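Why Does Everything Need Its Own Spot?

Last updated Thu 27 June
Reading time: 3 minutes

Let me guess. You have a table or a desk or a shelf somewhere at home, and right now it has things on it that have nothing to do with each other. A cup. A cable. Maybe a box that used to hold something and now holds nothing. Mine is like that all the time, and I write about tidying for a living!

I want to talk about containers, because I think they're the secret heroes of a tidy table. A container is anything that holds something else. Your lunch box is one. So is your sock (it holds your foot, so I say it counts).

Containers come in lots of shapes, and the shape usually gives you a clue about the job. A bottle has a rounded body and goes up to a smaller top, so the liquid stays in when you carry it. A cup is wide open, so you can get your mouth or your fingers in. A tray is low and flat, so you can see everything in it at once. And a box with a slot in the top lets small things go in one at a time.
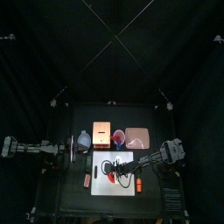 Now, cables. I used to stuff mine in a drawer, and every time I opened it I found one giant knot. Why do cables do that? It's because they're long and bendy, and when they get jiggled, a loose end can slip through a loop. Do that a few times and you've got spaghetti. In March I pulled the whole mess out and laid the cables end to end down my hallway, and they came to 264 inches! That's 22 feet - longer than most cars.

The fix is to coil them. Make a loop about as big as your hand, then another on top of it, and keep going until you run out of cable. Lay the coil in a shallow tray and leave it alone. A coil that sits flat doesn't get jiggled much, so it mostly stays a coil. (Ask a grown-up before you unplug anything, please.)
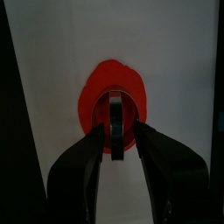
Color helps too. Your eyes are very good at noticing something bright on a plain background, and red on white is one of the easiest to spot. Try it yourself. Put a red button on a sheet of white paper and walk to the other side of the room. You can still find it in a second. Then try a gray button on gray paper and see how long you have to squint.

Holes and openings are worth a look as well. When light comes from above, the inside of a hole gets less of it, so it looks darker than the part around it, even if both are painted the same color. Your brain sees the dark bit and says "that goes in!" before you've even touched it. Artists use this trick all the time to draw caves and wells on flat paper.

So pick one table. Find the things that hold other things, and decide what each one is for. I gave myself 13 minutes for mine and I was still matching lids to bottles when the timer went off, so give yourself a bit longer than that.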